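# Balança pediátrica portátil Mutora 19

Balança suspensa e de mesa para pesagem de crianças em postos de saúde, inquéritos domiciliares de nutrição e campanhas de vacinação em zonas sem rede elétrica. Fornecida pela Tillamstead em regime de venda ou de aluguer por missão.

## Utilização

A Mutora 19 pesa crianças até 19 kg. Foi pensada para equipas que fazem recolha de dados antropométricos de casa em casa e têm de transportar todo o material a pé ou de mota. O visor mantém a última leitura até o operador carregar na tecla de zero, o que permite ditar o valor a quem preenche a ficha.

O modo mãe-criança não está disponível neste modelo. Para esse tipo de pesagem, consulte a balança de plataforma Yaman.

## Características

| | |
|---|---|
| Capacidade máxima | 19 kg |
| Graduação | 5 g |
| Alimentação | pilhas AA ou painel solar (opcional) |
| Memória | 1.036 leituras |
| Unidades | kg |
| Idiomas do menu | português, francês, inglês, árabe |
| Referência | MT-19P |

## Conteúdo da embalagem

- Balança com gancho superior
- Tabuleiro de pesagem desmontável
- 8 calções de suspensão laváveis, em dois tamanhos
- Peso de calibração de 5 kg
- Saco de transporte Camell com alças
- Manual impresso em português e francês

O cabo de dados é vendido em separado. As fichas de registo podem ser descarregadas na área de cliente depois da compra.

## Calibração e manutenção

Verifique a balança com o peso de calibração no início de cada dia de trabalho e sempre que o equipamento sofra uma queda. Se o desvio ultrapassar 5 g, repita o procedimento descrito no manual. Persistindo o desvio, retire a balança de serviço e contacte a assistência.

Os calções lavam-se com água e sabão e secam à sombra. Não use lixívia no tabuleiro. Retire as pilhas se a balança ficar parada mais de um mês.
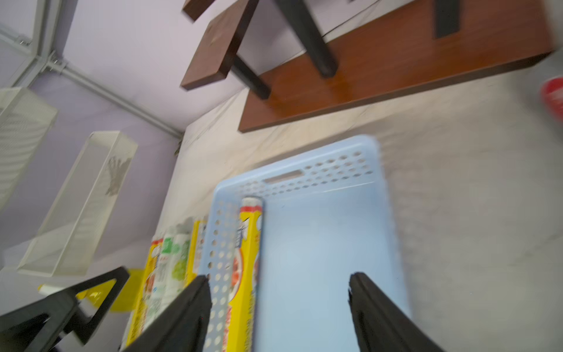 ## Aluguer e prazos

O aluguer mínimo é de 8 dias e inclui a verificação antes da expedição. Encomendas de mais de 19 unidades são tratadas por orçamento. Para inquéritos com início em outubro, recomendamos reserva antecipada, dado o número de missões nessa época.

A garantia é de dois anos para equipamento comprado e não cobre danos por imersão nem pilhas derramadas.

## Contactos

Vendas e orçamentos: Beca Craddock
Assistência técnica e calibração: Ataberk Karakaya
Formação de equipas de campo: Sena Laryea

Nos pedidos de assistência, indique o número de série gravado na base do gancho e a data da última calibração.

Ficha atualizada em 26 de julho de 2021. Substitui a versão anterior, que indicava seis calções por embalagem.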